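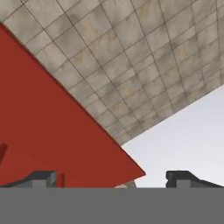

Skunitura Kitchen Cell: Setup and Care

The Skunitura is our simulated kitchen cell, built for people who want a robot arm and a counter to practice on without clearing out a real room. It comes with a white arm, a two-finger gripper, a red base cabinet with bar handles, a marble-patterned countertop and a tiled wall behind it. We at Priltel have grown very fond of it over the years, and this page gathers up what we've learned about getting one running and keeping it in good order. Have a read through before you install, even if you've set up one of our other cells, as a few things are done differently.

What you get

The download contains the cell itself, the arm controller, the wrist camera settings and a small library of loose items to put on the counter. You'll also find the Esteban calibration routine, which used to be sold on its own and is now included with every license. Part number 1571 is the full cell. If your order confirmation shows anything else, please drop us a line before you unpack the archive, and we'll swap it over at no charge.

You'll need a workstation that can run physics and rendering side by side. An older machine will manage, though the wrist view gets choppy, and a choppy wrist view makes everything further down this page more of a chore than it needs to be.

First-time setup

Unpack the archive into a folder with a short name and no spaces in it. (We know, we know. It's on our list.) Start the controller first and let it settle, then load the kitchen. If you load them the other way around, the arm can come up with its joints at zero and the elbow folded somewhere it shouldn't be, and you'll have to close everything and begin again.

Once the kitchen is up, send the arm to its home pose and look at it from the room view. The base should stand in front of the cabinet, clear of the doors, and the arm should be able to swing out over the countertop without brushing the front edge. If it does brush, move the base back in small steps. People tend to move it a long way in one go and then find that the back of the counter is out of reach, so do be patient with this part – it pays you back every day afterward.

Next comes the gripper. Open it all the way, close it all the way, and watch both fingers while you do. They should travel evenly and meet in the middle. If one arrives ahead of the other, the finger offsets haven't loaded, and reloading the controller nearly always sorts it out. Leave the gripper open when you save your starting pose.

Lining up the wrist camera

The wrist camera rides with the gripper, so you will see the fingers at the bottom of its view whatever the arm is doing. Use them! They make a very handy reference. With the gripper open, the fingers should sit at matching heights on either side, and the front of the gripper body should run level across the bottom. A tilt there means the camera mount has picked up some rotation, and you'll want to clear it before you calibrate anything else.

It can be a little startling the first time the wrist turns and the wall tiles or the cabinet swing across the view at a steep slant. That's normal, and it tells you nothing about whether the camera is straight. Judge it by the fingers and leave the background alone.

When you're happy, run Esteban. It takes the wrist through a set of poses above the counter and compares where the camera thinks it is with where the arm says it is. The default is 100 poses, and that is plenty for most people. If you plan to pick up very small items you can raise it to 400, in which case go and make yourself a coffee, or possibly lunch.

Checking the reach

Put a single small item on the counter, a short distance beyond the gripper, and bring the arm toward it slowly with the fingers open. Stop before you get there. Switch between the room view and the wrist view and ask yourself if the two agree on the direction the item lies in. Do the same near the left end of the counter and again near the right corner. A cell that agrees with itself in all those spots is ready for work, and you can start adding more items from the library.
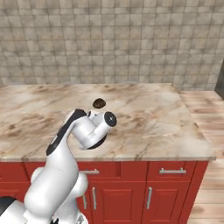 One customer wrote to us in June that the reach check had been fine in the middle of the counter for weeks, while every approach near the right corner landed short, and that reinstalling hadn't helped a bit. We asked for the saved pose file and found the base had been turned very slightly when it was last moved. Turning it back and running Esteban again put things right. So if your trouble shows up at one end only, look at the base angle before you touch the camera.

Routine care

A simulated cell doesn't gather dust, but it does gather settings, and we'd gently suggest a regular tidy. Once a week or so, load the kitchen from a clean copy and compare it with the one you've been working in. Drawers left a hair open are the usual finding. They're easy to miss from the room view, and the arm will happily catch a bar handle on its way past.

Keep an eye on the contact settings too. If items start to slide away or jitter when the fingers close on them, someone has probably changed the friction to fix a different problem. Put it back to the default first and then look into the original trouble.

After any graphics driver update, redo the wrist camera check. It takes a few minutes, and in our experience the camera settings are the first thing to be disturbed.

Save your calibration file somewhere outside the install folder. Upgrading from version 2 replaces that folder completely, and we have had some rather sad emails about it.

Spares and add-ons

The Nondarach item pack adds more food items and a set of dishes for the countertop. It loads straight into the Skunitura with no extra calibration. Replacement finger models, longer and narrower than the standard pair, are sold separately, and you will need to run Esteban again after fitting them.

Getting help

Write to the Priltel support desk with your license number, your saved pose file and a capture from both views. Please send the room view even if the fault only shows in the wrist camera. Replies usually go out within a couple of working days, and we're always glad to hear from people whose cell is running nicely as well.

Page last revised 17th February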